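Teaching a pick by hand vs by remote, crate task in the simulator
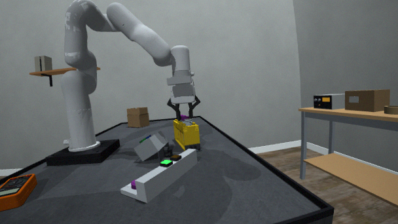

Plondholm, 2021-06-26

Forum: Arms and Teaching > Simulation

teuber_arm
Hello all. I am preparing a set of demonstrations for the Graltesdale exercise, the one with the yellow crate on the grey table. The arm should close its two fingers on the top of the crate, lift it, and put it beside the cardboard box at the back. I drive it by remote control from my desk with a small joystick. Until now I have 407 demonstrations and I kept only 70 of them.
My question is about the grasp. When I come down from straight above, the fingers open wide and I cannot judge the depth. Do you teach this with the joystick, or is it better to guide a real arm by hand and copy the joint values into the simulator?

slowgripper
Guide by hand, always. I did the same kind of crate at Prevness with a real arm and my success was much better after one afternoon. With the joystick you make many small corrections and the robot learns the corrections too.

mapleservo
I do not agree with slowgripper. A real arm has friction and your simulated one has probably different friction, so the copied path arrives a few millimetres wrong. For a crate gripped at the top this is already too much. Stay with remote control, but lower the speed for the last part of the way down.

slowgripper
The friction is not important if you copy positions and not forces. I have done it.

mapleservo
You did it with one crate. Here there is also something purple sticking out of the crate, between the fingers. If the path is a little wrong the finger pushes on it. I would like to see your numbers.

teuber_arm
Thank you both. The purple piece is indeed my headache. In a part of the rejected ones I touched it and it moved, and then I did not know if I should call the demonstration good or bad. I marked them bad.

kettle_and_cable
Keep some of those in a separate folder! If the only thing the robot sees is the perfect descent, it has no idea what to do when a finger is beside the right place. I would record a few where you start badly and correct it calmly.
Also, why is the long white bar in front so near? I would worry about the elbow less and about the lower part of the hand more, if you swing to the left after the lift.

teuber_arm
The bar belongs to another task, with the green button near its end. I did not want to make a separate table for each task. I always lift first and only then move back, so for the moment it is not in the way. The multimeter in the corner is also for later.

mapleservo
Then change the position of those things a little between the recordings. I trained once with everything in the same place and the policy was following the colour of one object and not the crate. It took me until July to understand this.

nordic_jig
One practical thing. What is your recording rate, and do you cut the waiting time at the start? My first set had 2,244 files, and nearly 407 of them began with the arm doing nothing while I looked for my coffee. After training, the robot also waited.

teuber_arm
I laughed, but then I checked, and mine begin with waiting too. I will cut them this evening. About the rate I must look, it is the default one.

slowgripper
Cut them, yes. And please try ten by hand guiding before you decide. Teuber has a page with the steps for copying joint values, I will look for the link.

mapleservo
Ten is fine for me also, if you test both sets with the same starting positions. Otherwise we will have this discussion again.

teuber_arm
Okay, ten of each, same starts. I will write the results in this thread when the arm at work is free, probably on the weekend after next.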